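The Vasteck handheld steamer has been in my closet since June, and it has replaced the iron for nearly everything except dress shirts. I bought it for a rail of linen and one pleated midi skirt that I was tired of sending out.

It heats up fast enough that I can switch it on, find my shoes and come back to steam. The water tank is small. One fill does a shirt dress and a pair of wide-leg pants, and a second fill is needed for anything with a full skirt. At 1000 watts it isn't the strongest one around, and you notice that on heavy denim, where the creases soften but stay put.

On lighter fabrics it does well. Viscose, crepe and thin cotton came out smooth after one slow pass. My satin slip dress needed the cloth cover over the head, which comes in the box and slides on easily. Without it I got two small water spots near the hem – they dried clear, but I wouldn't risk it right before going out. Knits were the nice surprise. A ribbed Seltisora cardigan that had gone baggy at the cuffs looked close to new.

The pleated skirt took longer. Hang it from the waistband, clip the hem and work down each pleat from the top. It took me 16 minutes the first time and a bit less after that.

Things I don't like: the cord is short, the trigger has no lock, and the head drips if you tip it too far back. The Zorus I had before dripped less but was a lot heavier on the wrist.

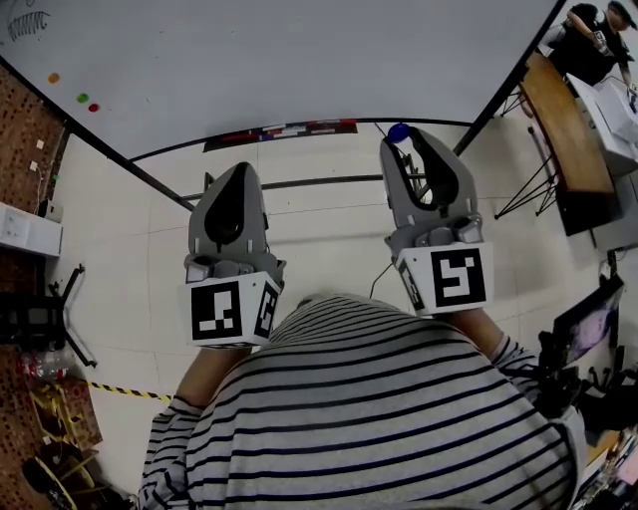 Vicente Paredes wrote in to say he has used the same steamer on wool blazers and gets better results by steaming the lining side first, then leaving the jacket on a wide hanger overnight. He also thinks the head is too wide for lapels and goes back to a small iron for those.

I tried the lining trick on a navy blazer and it did help with the back vent. The lapels were fine for me, though mine are fairly broad.

At 70 dollars it's fair value for a wardrobe that is mostly dresses and soft tops. If you wear a lot of denim or crisp cotton, keep the iron.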